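Search this site Search Go

Category: Course handouts > Office Skills > Unit 4: Keeping and disposing of equipment

UNIT 4 - THE LIFE OF OFFICE EQUIPMENT

Please read this handout before the second class of the unit. The words in capital letters are in the glossary at the end, and you should be able to use them in a sentence of your own.

In Unit 3 we spoke about buying. We followed the small firm Gokell when it chose its desks, its telephones and its computers, and we compared the prices of three sellers. Now we look at the same goods some years later. A thing that was bought must be written down, looked after, and one day it must leave the office. Many firms do the first part well and forget the last. 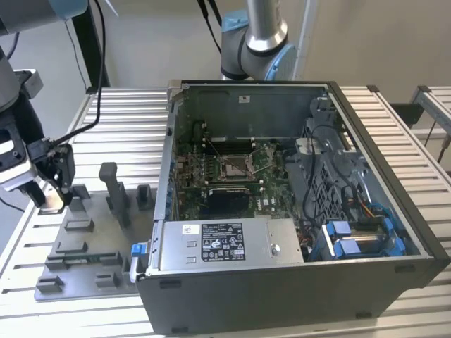
Reading time: 4 minutes

4.1 The equipment register

The REGISTER is a list of everything the firm owns above a certain price. At Gokell this limit is 200 pounds. A chair for 70 pounds is therefore not in the register, but is paid from the normal office budget. A desktop computer for 671 pounds is in the register, and it gets its own line.

Each line should have:
- the number of the item
- a short name ("desktop computer", not only "computer")
- the month and year of buying
- the price paid
- the room
- the person or team who uses it

Write the line when the goods arrive. If you wait until the invoice is paid, the item may already be in another room, and then the register is wrong from its first day. This was the case in the Porkport branch, where the register had 27 lines with no room at all.

4.2 Losing value

Equipment loses value with time. We call this DEPRECIATION. In this course we use only the simplest method, which takes the same amount away every year.

Price paid, less what we expect to get for it at the end, divided by the years of use.

Take the computer from 4.1. We expect to use it for five years and to sell it for 71 pounds. So 671 less 71 is 600, and 600 divided by five is 120 pounds each year. After two years its value in the books is 431 pounds. Please do this sum once by hand, also if you have a spreadsheet.

Be careful: the value in the books is not the price that a buyer will give. It is a way to share the cost over the years, and the market does not know our books.

4.3 Repair or replace?

When something does not work, the office has to decide. Ask these questions in this order:

Is it still under guarantee? If yes, do not open it and do not let a friendly colleague open it. Telephone the seller.

What does the repair cost, with the working time included? Students often forget the working time. A cheap part can need two hours of a technician.

How many years of use remain? In our course we say that a repair should not cost more than half of the value in the books. This is a rule of this course - your employer may have another one.

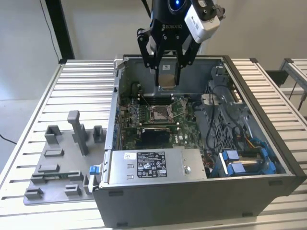
Fig. 4.2 Inside a desktop computer, with the side panel off.

4.4 When equipment leaves

There are four usual ways: sell it, give it away, return it to the seller, or send it for recycling. For each of them the register needs a last line with the month, the way, and the money received (write 0 if there was none). Do not delete the old line. A DISPOSAL NOTE goes in the same folder.

Computers and telephones have one more step, because they keep data. The data must be removed before the item goes out of the door, and the person who did it signs the note. If the office cannot do this itself, it pays a firm which gives a written proof. Keep the proof for as long as your firm keeps its invoices.

Heavy furniture is easier, but ask early about the collection. In Fleltenar the town collects large items only once a month, and old cupboards in the corridor are a danger in case of fire.

4.5 Exercise for the class

The firm Kwok has a printer bought for 500 pounds. It should be used for four years and then be sold for 100 pounds. After three years it breaks, and the repair costs 120 pounds. Calculate the value in the books and decide what the firm should do. Write your decision as a short e-mail to the office manager, not longer than eight lines.

Glossary

REGISTER - the list of the equipment a firm owns
DEPRECIATION - the loss of value over time, as shown in the books
DISPOSAL NOTE - the paper which says how and when an item left the firm

Tags: office skills, bookkeeping, equipment, handouts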